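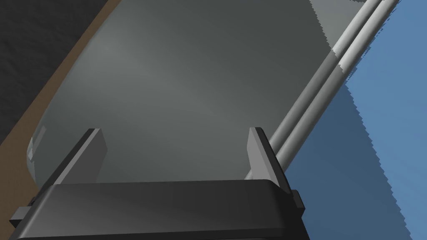 About Prokside

Prokside is an independent research office that uses commercial satellite imagery to study events on the ground when official figures are missing, late or incomplete. We publish reports on public health, population movement, and damage to homes and utilities. Our readers are newsrooms, aid agencies, public health departments and university researchers.

The office was founded by Emiliano Alarcón and Violeta Zúñiga, who had worked together on flood mapping. It now has 13 full-time staff in 2 locations. The Gutach office handles image purchasing, processing and archiving. The Ullumell office handles analysis, language work and publication.

What we do

Most of our work compares images of the same place taken on different dates. An analyst marks features that can be measured in each image, such as vehicles in a parking lot, new graves in a cemetery, tents in a camp, or the length of a line outside a clinic. The counts are entered in a table together with the time of day, sun angle and cloud cover of each image. A change is reported only when it is larger than the normal variation for that site.

To establish normal variation we keep a baseline. The current baseline covers 300 sites, mainly hospitals, burial grounds, border crossings and bus stations. Each site is checked at least once every season. Sites are added when a client or partner requests coverage and a usable archive exists for the location. They are dropped when construction or tree cover makes comparison unreliable.

Review

Every count is made by two analysts who do not see each other's results. If the counts differ by more than the limit set for that feature type, a third analyst repeats the work and the difference is described in the report. Reports then go to an editor who had no part in the analysis. The editor checks place names, dates, and the wording of any claim about cause.

An image taken from orbit can show that a parking lot is fuller than usual. It does not show why. Where a report links a change on the ground to an outbreak, a storm or a policy decision, the link rests on other sources, and those sources are listed. These include local press, public notices, interviews and weather records. Translations are made in house where possible. Staff currently read 7 languages.

Corrections are added at the top of the affected report and dated. Earlier versions remain available on request.

Limits on our work

We do not track individuals, and the resolution of the imagery we buy does not allow faces or license plates to be read. We do not accept work from military clients. Exact coordinates are withheld when publication could put patients, displaced people or medical staff at risk. In those cases the report gives the district only, and the reason for withholding the location is stated.

Funding

Income comes from report subscriptions, commissioned studies and training fees. A single client may provide up to 13 percent of annual income. Commissioned studies are labeled as such, and the client sees the text at the same time as other subscribers. A list of current clients is published each September.

Training

The Acuña course is our introduction to image comparison for reporters and health workers. It covers image ordering, basic measurement, sources of error, and how to describe uncertainty in plain language. No earlier experience is needed. Classes meet in Ullumell and online. Course materials are free for staff of local newspapers.

People

Emiliano Alarcón, Director. Responsible for imagery contracts, processing and the site baseline.

Violeta Zúñiga, Editor in Chief. Responsible for review, publication and corrections.

Contact

Questions about a published report should be sent to the editorial desk with the report title and page number. Requests for new site coverage go to the Gutach office and should include the place name, the period of interest and the feature to be measured. Press requests are answered on working days.

Page last revised Jan 30, 2019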